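News from the story evenings

Our story evening in August was visited by 16 people, and this was more than we had chairs for. Regula Ruchti told the old tale from Prantl about the fox who wanted to be a miller. Many of you have asked me since then for the full text, so I give the short form again.

The fox came to the mill at Firnov and said to the miller: "Let me grind one sack, and I will keep the mice away for a whole year." The miller agreed. But the fox did not know how to stop the wheel, and it ground the sack, then the flour, then his own fine tail. Since that time, they say in Prantl, the foxes there run in a circle when they hear water.

Regula learned it from her grandmother, who ended it differently. In her version the mice stop the wheel and the fox must thank them. I like this ending better, but the older listeners did not agree with me, and we discussed it until the lamps were put out.

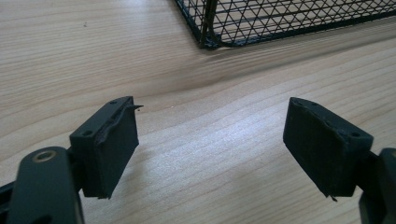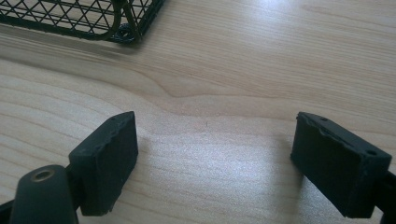

Our collection has now 126 tales written down, almost all of them from the valley. We are still looking for the song which the mice sing in the second version. Only the first line is known to us. If somebody in your family remembers more, please write it down just as it was spoken, also in dialect, and send it to Regula before the next issue.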